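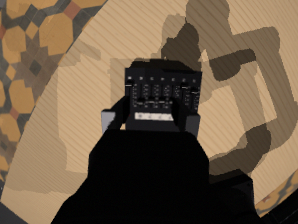 2 min read

Joka's new grasping policy scored 90 percent in simulation, and by Sunday everyone I know had forwarded me the chart. Good for the policy. It trained on 400 rendered tabletops, where no slider sticks and no one has spilled coffee. I'd also be a genius in there.

My complaint is with the footnote: 30 trials on a real arm, score "in preparation." Print the ugly number next to the pretty one. I'll read both.

Comments

Thoa Từ: We ran 168 real trials at Asonus. Our number is very ugly.

Đức Lưu: It's been "in preparation" since November.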